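HERHOLM, November. For immediate release.

Herholm Tea & Spice opens second shop in Liton

I've been putting off writing this because every time I sat down to do it, something else needed painting. But the paint is dry and the sign is up, so I can finally say it: we're opening our second Herholm shop in Liton this November, right on Antoniuk Street, two doors down from the old post office!

For those who don't know us, Herholm started as a market table with 16 teas and a cash box that wouldn't close. We now carry 100 teas and spices, nearly all of them sold by weight, and you're still welcome to open any jar and have a good long sniff before you decide.

The Liton shop is bigger than our first one (which isn't hard), and I've used the extra room for something our regulars have been asking for, a proper tasting counter with 27 seats. You can order a pot, stay as long as you like, and try whatever we're blending that week.
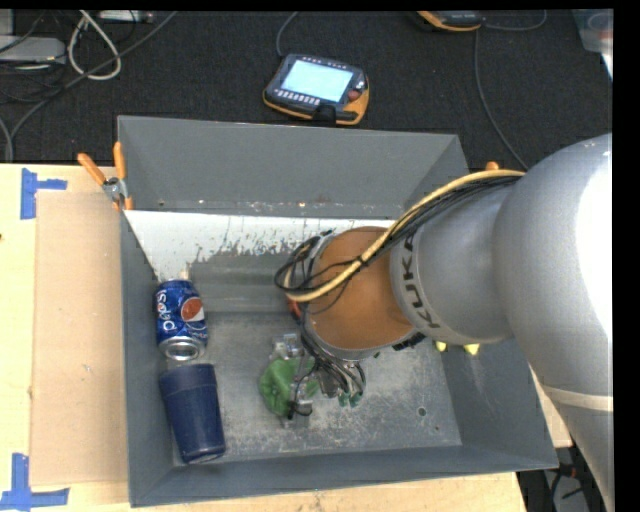
We're also launching a house blend for the opening. It's called Gosutura, and it's a smoky black tea with orange peel, a little cardamom and just enough clove to make the kitchen smell like the holidays. I went back and forth on the clove for months. My family is very tired of hearing about clove. It comes in small and large bags, and both shops will have it from opening morning.

Doors open at 9 a.m., and the first pot at the counter is on us all through opening week. Bring your own tin and we'll fill it at a discount, same as we do at the first shop, which keeps its usual hours and its usual squeaky door.

Members of the press who'd like to come by early for a tasting can reach me through either shop. Samples of Gosutura are available on request, and yes, I'm happy to talk about clove.

Contact: the owner, Herholm Tea & Spice, Antoniuk Street, Liton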